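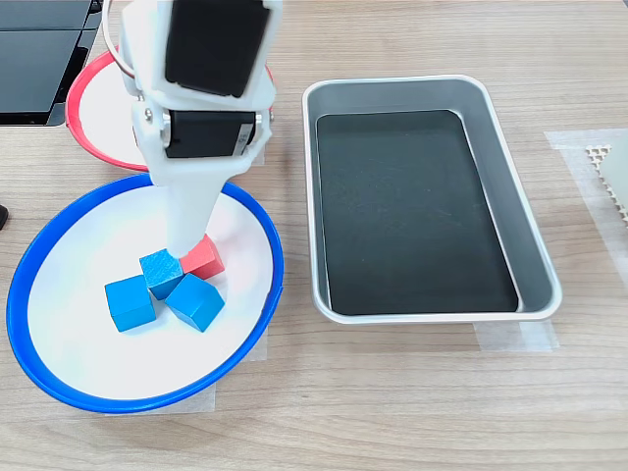 Bench 2, sorting cell, arm over the blue-rimmed dish. Attached by requester.

Home | My Requests | Equipment | Purchasing | Knowledge Base | Contact

Category: Lab Equipment > Robotics > Purchase and Replacement
Last updated: July, 3:40 p.m.

Request 482: Second arm or spare parts for the sorting cell
Status: Resolved, purchase approved in part
Requester: Fanni Borbély, Leria teaching laboratory
Assigned to: Markos Lazaridis, Equipment Planning

Summary of request
The laboratory operates one tabletop arm for its cube sorting exercise. The gripper servo has stopped responding on several occasions during long runs. The requester asks whether the equipment budget can support a second complete arm before the fall term or, failing that, a stock of replacement servos and gripper fingers.

Entry 1 -- F. Borbély
The fault appears after 20 minutes or more of continuous sorting. The gripper stops where it is and does not accept further commands until power is cycled. The remaining joints continue to report their positions. The exercise uses small red and blue cubes, two rimmed dishes and a metal tray, and the load on the gripper is light. I have budgeted 1000 dollars under minor equipment and would like to know whether that is sufficient for a second arm.

Entry 2 -- M. Lazaridis
Please confirm the following before a quotation is requested:
1. Whether the fault follows the servo or the cable when either is exchanged.
2. The model number on the servo label.
3. Whether the power supply is the one delivered with the arm.

Entry 3 -- F. Borbély
The cable was exchanged with the one from the wrist joint. The fault remained with the gripper. The label on the servo cannot be read with the arm assembled, so the number was taken from the original packing list and sent to you separately. The power supply is the original unit.

Entry 4 -- M. Lazaridis
Quotations were requested from Arnine and Grasa. Arnine offers the complete arm at a price above the budgeted amount, with shipping charged separately. Grasa does not supply the arm but holds the servo in stock. Delivery of a complete arm is quoted at 60 days, and the servos can ship at once. A second arm would also require its own controller and a bench assignment, neither of which is in the current plan.

Entry 5 -- F. Borbély
The laboratory accepts the spare parts option for this term. Please include gripper fingers in the order. We can print them here, but the printer is reserved for the Hầu project until the end of July.

Resolution
Approved: three servos and two gripper fingers, charged to minor equipment. The unspent balance remains with the laboratory.
Deferred: second arm with controller. The requester should resubmit under capital equipment at the next planning round -- the Arnine quotation may be reused if the supplier confirms the price in writing.
Interim measure: limit continuous runs to 15 minutes until the replacement servo is installed.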